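Shared Kitchens and Lost Dishes: A Report on Skurnden House

Background
Skurnden House is a student residence with five floors and one shared kitchen on each. Our project looked at why dishes go missing from these kitchens and whether a simple return system would help. We chose two floors, Hollis and Fustard, and followed them for three weeks in July.

Method
On Hollis, residents kept using the cupboards as usual. On Fustard, we put a return bin beside the sink and a sign on the fridge. We also asked residents on both floors to fill out a short survey about where they eat and how they wash up.
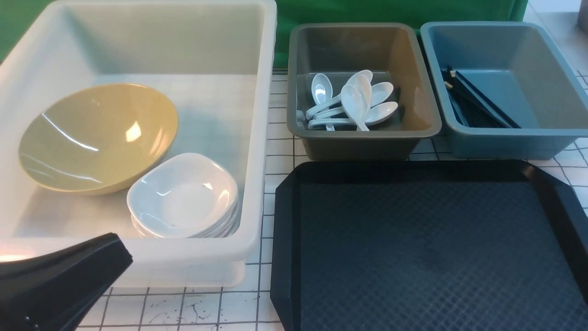
Why do dishes leave the kitchen in the first place?
Most residents told us they eat at their desks and mean to bring the dishes back later. Bowls and mugs were the items they named most often.

Results
Fustard residents said it was easier to find a clean bowl by the second week. Hollis residents reported no change. The busiest time for returns was after supper on Wednesday, the night before floor inspection. A few people wrote that they didn't like the sign, and one asked for a bigger drying rack.

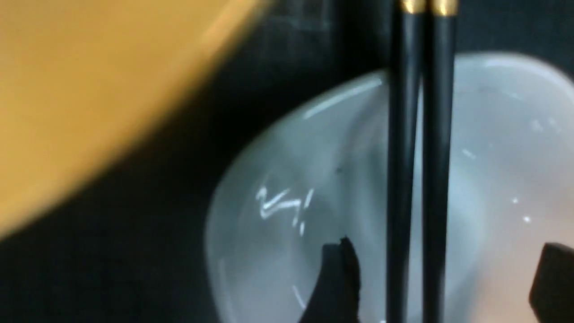
Who should pay when a dish is never returned?
Residents on both floors favoured a small shared fee over individual fines. Several said fines would be hard to apply fairly, as dishes are borrowed between rooms.

Limits
The survey was voluntary, and people who rarely cook were less likely to answer it. The neighbouring residence, Clomgate, has private kitchenettes, so we could not use it for comparison. Exams also fell in the last week, when many people ate on campus.

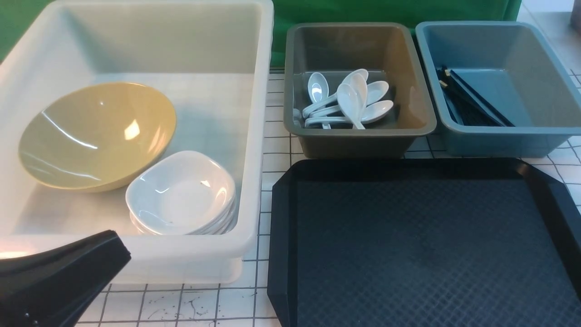 Figure 3. Open bins and a black tray on a gridded tabletop.

Recommendations
Keep the return bin on Fustard and try one on Hollis next term. Move the sign from the fridge to the kitchen door.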